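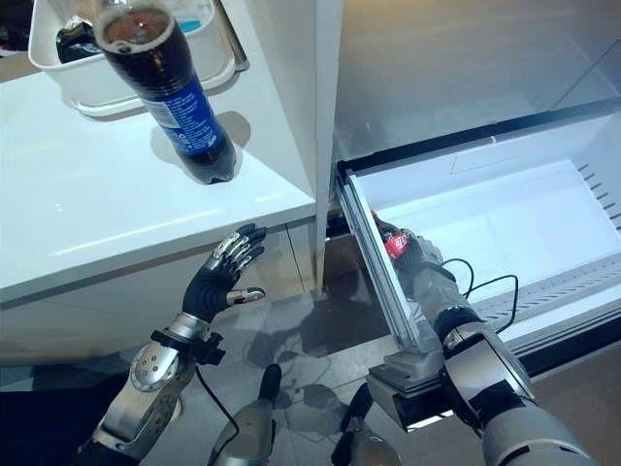 La mano derecha del robot sujeta una lata roja dentro del cajón del refrigerador.

Noviembre
Por Ruth Zapata

El equipo de Arar sostiene que su método, Hunach, generaliza a cocinas nuevas con 36 demostraciones por tarea. El informe habla de 354 ensayos y de una tasa de éxito que no discuto. Discuto lo que se cuenta como éxito.

Según el apéndice, sacar o guardar una lata vale igual si el robot tarda siete segundos o dos minutos, y los intentos reiniciados a mano no figuran como fallos. Con esa regla yo también publico buenos números.
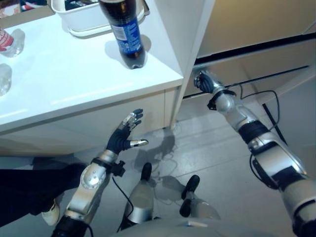

Vernon Wong, que firma el trabajo, me respondió que la métrica es la habitual en el área. Puede ser - y ahí está el problema. Dos cocinas de prueba, ambas de encimera lisa y con los mismos envases, no permiten hablar de hogares. Agudelo hizo algo parecido con la mitad de retórica y publicó los fallos uno por uno.

No pido que Arar retire nada. Pido los registros completos y una tercera cocina que el equipo no haya preparado. Hasta entonces, la palabra «generaliza» me parece prematura.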